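Progress report to the Hitus fund
Project: Sevwood household textile reuse
Prepared by: Karlijn Willems, Droltgate
Date: 16 June 2026

1. Status
Work packages one and two are complete. Work package three (handling and folding in furnished rooms) started in January and is on schedule. Spending is within the approved budget.

2. Intake
The Sevwood store holds 163 flat items, sorted by size and fabric weight. Items with tears longer than a hand's width go to the repair shelf. The target for the full project remains 200 items. Josphat Lema keeps the intake list and updates it at the end of each working day.

3. Folding procedure
The first version of the procedure assumed a bare table. Most households fold on the floor or on a bed, so Ottavio Farina rewrote steps two to five for soft surfaces. Main changes:
– the item is spread flat and smoothed from the center out before the first fold;
– corners are brought together one pair at a time;
– fold lines are pressed by hand, with no tool.
Thick rugs remain the hardest surface. Light items sink into the pile and the lower layer tends to shift. Patterned rugs help in one respect – the edge of a pale item is easy to find against a colored motif.
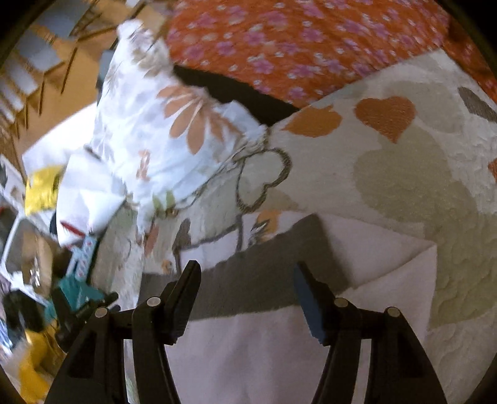
Figure 1. Pale sheet spread on a cream rug with heart and leaf-like shapes.

4. Costs
The storage racks from Verbeke were invoiced at 3,000 euros, as budgeted. No other single purchase is planned for this work package.

5. Open points
Jasper Goossens is revising the labels, which come off in the wash at 90 degrees. Mirjam Michiels will review the Dutch text of the procedure. We ask the fund to confirm whether fitted sheets fall within scope; they are held separately until we have an answer.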